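January
By Dinesh Karunaratne

Vernska folding table, white top, fixed height

The Vernska is a work table for sorting and folding clothes, sold by Rollis under part number 2601. I bought it for the back room at home, where folding used to happen on an ironing board. It has been in use for two months.

Working height is 859 mm measured at all four corners, with no difference between them after the feet were adjusted. Assembly took one hex key and most of an evening. The instructions omit the torque for the leg bolts. I tightened them by hand, then another quarter turn, and they have not backed out.

The top is white and smooth. Cloth slides on it easily, which helps with sleeves and hurts with anything slippery. Dark clothes are easy to find against it, and so is their lint. 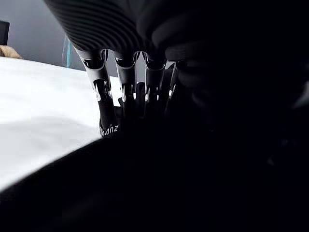
Nithin Acharya wrote to disagree on the surface: he finds it too slick for knits and keeps a cotton sheet clamped over his. I tried the sheet. It holds the knits still, but it creeps toward the front edge and needs straightening after every few pieces.

Black clothing was the harder test. Folds in black cloth are difficult to read under a single ceiling lamp, and a collar can pass for a hem until the label turns up. I now look for the label first - size and brand in white on black, in the case of the XXL below - and square the piece from there.

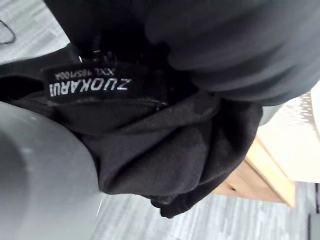
Dinesh Karunaratne

Depth is adequate for adult sizes. An XXL top laid flat leaves space for one finished stack beside it, and a second stack gets in the way of the elbows. The front edge is eased enough that it does not snag loose threads.

Sorting by color before folding works better than sorting afterward. Mixed piles cover the labels, and the heap takes up the space needed for the next fold.
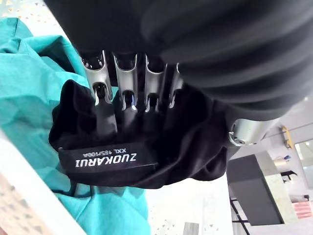
Black garment, size XXL 185/100A, and teal cloth.

Stability is good front to back and fair side to side. Leaning on the short end produces a small sway. The Bianchini table I used before did the same and weighed more. I would buy the Vernska again at the same price, with a second lamp.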